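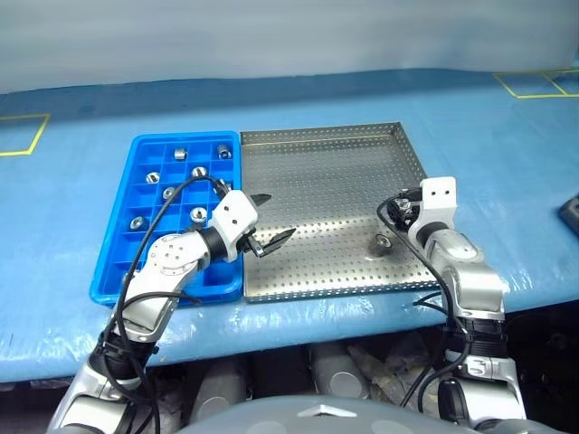
Kumdale Allotment Society, minutes, 12 March 2023

I'm doing the minutes again as Vlasta Halilović has lost her voice, so blame me for the spelling. 18 of us made it, which was a squeeze, and we started late on account of the biscuits (worth it!).

Water first. The bill came to 3,907 and there was a bit of a gasp. Gøran Wikström thinks the standpipe by the Gautam gate is leaking underground and wants it dug up before anyone pays a penny more. We agreed he can have a go, with two helpers, and I'm to ring the water people.

Then rents. I suggested 30 for a half plot and 70 for a full one — lots of muttering, but it went through, two against. The new rates start in June.

Compost took ages. Vlasta wrote on a pad that the last load was full of glass, and she's right, I've still got the plaster on my thumb. We'll try the yard on Dostska Lane next time and ask to see it first.

Hedge by the lower path: leave it till the birds are done.

Any other business: whoever has the long ladder, please bring it back to the shed.

Comments (3)

Pip: The ladder's with me, sorry! Will drop it round.

Gøran W: Found the leak — wrong side of the gate though.

plot_nine: Is the rent per year or per season?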